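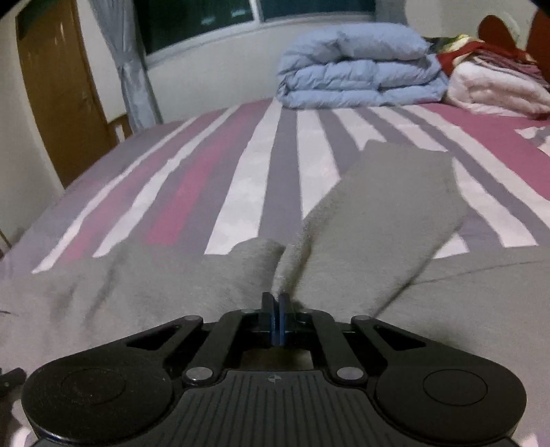
Fingers closed on the grey towel, seen from behind the pads.

Hand-held gripper slipping on towels, pads or linkage?

plorkport_dan wrote:
Posted Sep 11, 2020

I look after one hand-held gripper, the two-finger sort with the blue pads and a camera on it. We use it for cloth work on a bed, mostly picking up and folding. It has done 1702 grasps on the current set of pads by the log.

For the last 300 of those it has been getting worse on towels. It closes on a fold, I lift, and one side of the fold creeps out. Always the left side. Thin shirts are fine. Pads were glued on by whoever had it before me and I have not had them off. Pivot pins have never been touched.

Before I order anything, would you start with the pads or the linkage?

cellkeeper wrote:
Pads. 1702 is a lot on towelling. The lint packs into the face and it goes slick. Wipe both with isopropyl on a lint-free cloth, let them dry properly, try again. If it comes back within a day, change them. It's a ten minute job.

Siv Lundgren wrote:
I would not order pads yet. If it were only lint, both sides would slip and you would lose the whole fold. One side creeping out sounds to me like the fingers are not meeting square. Close the gripper on a strip of printer paper, first near the tips and then lower down, and pull it each time. If it holds low and slides out at the tips, the fingers are splaying and the wear is in a pivot.

cellkeeper wrote:
Disagree. I've had one pad go before the other plenty of times. If you always come at the cloth from the same direction, one pad does more of the rubbing. No need to strip a linkage for that.

Siv Lundgren wrote:
I didn't say strip it. I said pull a bit of paper. It costs nothing.

plorkport_dan wrote:
Cleaned the pads first as that was quickest. A fair bit of grey fluff came off, more from the left. Better for a while and then the same again. Then did the paper. Holds low down, slides at the tips.

I also had a go with a knit garment in case it was only towelling.
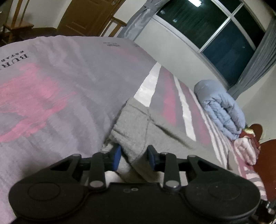 Same bed, the knit garment. Bunched fold between the two pads.

plorkport_dan wrote:
Knit creeps too, a bit slower than the towel. It's hard to judge anything from the camera view as the two pads catch the light differently, so I've been checking with the gripper turned over under a desk lamp.

Afiq Majimbun wrote:
We keep the same sort at Clistthorpe. Check side play with the power off. Hold the body still, take one fingertip between finger and thumb and rock it left to right, then do the other. You are comparing the two, so don't worry about a figure. If the left one rocks more, work back along that arm and put a fingertip on each pivot while you rock. You can feel which one is moving.

On ours it was the pin at the top of the outer arm. The screw had backed off and the bush had gone oval. We now do the rocking test every 227 grasps. It's an odd number but that is how many we get in a normal shift.

grommet_ted wrote:
Careful tightening those. Nip it up too hard and the arm binds, then it won't open fully and you will be back here asking about the motor. Snug, then back off until it swings under its own weight. Low strength threadlock, the tiniest drop, and keep it off the bush.

cellkeeper wrote:
Fair enough on the paper result. I'd still change the pads while it's apart.

Siv Lundgren wrote:
Change one thing at a time or he will never know which it was.

cellkeeper wrote:
He wants it working. He doesn't need to write a paper on it.

plorkport_dan wrote:
Rocked both. Left is clearly looser. Felt along and it is the top pin on the left outer arm, same as Afiq's. Screw took a quarter turn. The bush doesn't look round to me but I've nothing to measure it with here.

Ordered 4 bushes from Viklund, and a pair of pads as well, so you can both be happy. Does anyone know if the Flestwood pads fit? They are a good deal cheaper.

grommet_ted wrote:
They fit but they are thicker. You'll have to set the closed position again or it will stall short on thin cloth. I went back to the originals.

Afiq Majimbun wrote:
Agree with Ted. Fine for towels, a nuisance on shirts. And whichever you use, get every bit of the old glue off before the new one goes down. A lump under one end will tilt the pad and give you the same fault again.

plorkport_dan wrote:
Right, originals it is. Bushes are due on Tuesday. I'll do those first, run the paper test, then the pads after, and post what I get.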